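Can a machine tidy my kitchen table yet. Short thread, kettle's on

Spent most of the morning on the Kestatix demos again. Everyone wants to see folding laundry. I want to see someone clear the junk off a table. Phone, bowl, keys, post. Boring stuff, every single day

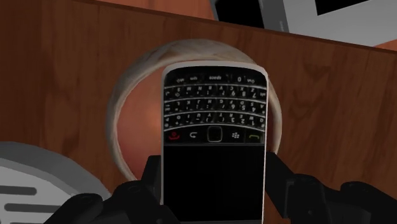

Old BlackBerry in the gripper, upside down over the bowl. Simulated.

Picking up a phone is teh bit people think is easy. Flat, slippy, buttons on one side. Then you've got to let go of it nicely and not just drop it from a height

49 tries at this sort of thing in sim costs you nothing. 49 tries in my kitchen and I need a new phone. And a new bowl

Mate in a Corville stockroom says same there. Lifting boxes, fine. Odd little things in a tub, still done by hand, all 60 shelves of it

So would I pay 3,000 quid for one? No. Ask me again in November

Would I let it do the dishwasher. also no

If anyones got the Jarko one at home tell me what it does with cutlery, replies open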